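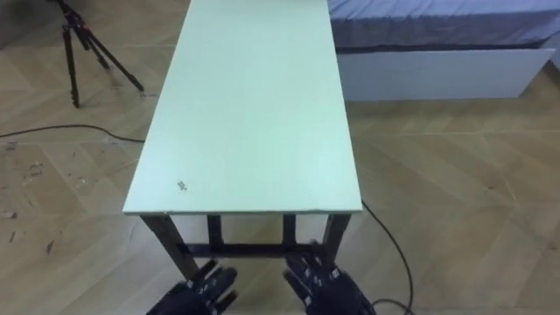
I stopped buying bread in November, mostly to see if I could. The bakery on the corner in Bimberg had closed, and the supermarket loaf goes stale in a day and a half. I had a bag of flour and a free weekend, so I started.

The first loaf was a brick. I used a recipe that called for 100 grams of starter, and mine was only four days old and not ready. My neighbor Remedios Ocampo gave me a jar of hers, which she has kept going for over 14 years. She feeds it once a day and keeps it on top of the fridge. With her starter the second loaf rose properly, although the bottom was too dark.

I now bake every four or five days. I mix the dough after dinner, fold it a few times before bed and leave it in the coldest part of the kitchen overnight. In the morning I flour the table, shape the loaf and give it 2 more hours.
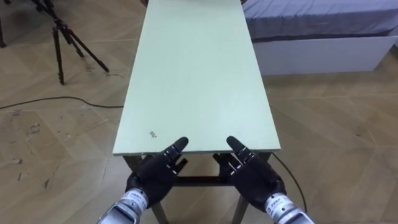

Photo: Trumunport blog

The oven part took the longest to get right. Mine runs hot, so I bake with the lid on for 27 minutes and then take it off until the crust is the color I like. A sheet of foil under the pot fixed the burned bottom.

I have tried rye twice. It was sticky and I didn't enjoy working with it, but it kept for a week and made good toast. Next I want to try a plain sandwich loaf in a tin, if I can find one the right size. The one I have is for pound cake and it's too short.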